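Girnstead packing trial: report on the visit to Rukero

To: Program office, Brekke fund
From: Ruwan Bhuiyan
Mon 23 September

Reason for the visit

You asked for a progress report before the second payment goes out. The work plan signed in February promised a demonstration of soft fruit handling by now, so I went to Rukero's open day and stayed on afterward to talk to the team. The short version is that there was something to see, and I don't think it was what the plan describes.

What was shown

The morning was talks. The slides used the word "ready" a lot, and the figure of 394 recorded grasps was put up twice without saying how many of those were good ones. I asked for the log and was told it would be sent. It has not arrived yet.

After lunch we moved on to the hand-held gripper, which is how Rukero collects its grasp recordings. A person holds the tool and does the picking, and the recordings are supposed to teach the Urnum arm later on. The fruit was laid out on a table with a printed cloth, and the piece I paid most attention to was a pear. It was a fair choice, lumpy and speckled, with a deep dimple on the near face. One jaw has a blue textured pad for grip. The other visitors liked it, and I can see why.

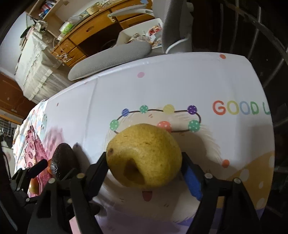
What was not shown

The Urnum arm did not pick anything while I was there. It was switched on, moved to its start position and back, and we were told the software was between versions. Without that step, all I can report is that a person holding a gripper can handle a pear – I would have believed that without the train fare.

I also asked about bruising. The plan says fruit will be checked the day after handling, and the team agreed this had not started. A pear that already has marks on it makes a poor test unless somebody writes down the marks first. They took the point well enough, but no date was offered.

Spending and time

Spending is in line with the budget. The schedule is not: by my reading the trial is 19 working days behind, and Rukero disputes this by counting the open day as the demonstration. I don't accept that, and I suggest you don't either.

What I recommend

Hold the second payment until the grasp log arrives and the arm has picked fruit at Girnstead, on our own packing bench, with our staff choosing the fruit. I have offered Rukero two dates for this and am waiting to hear which one suits them.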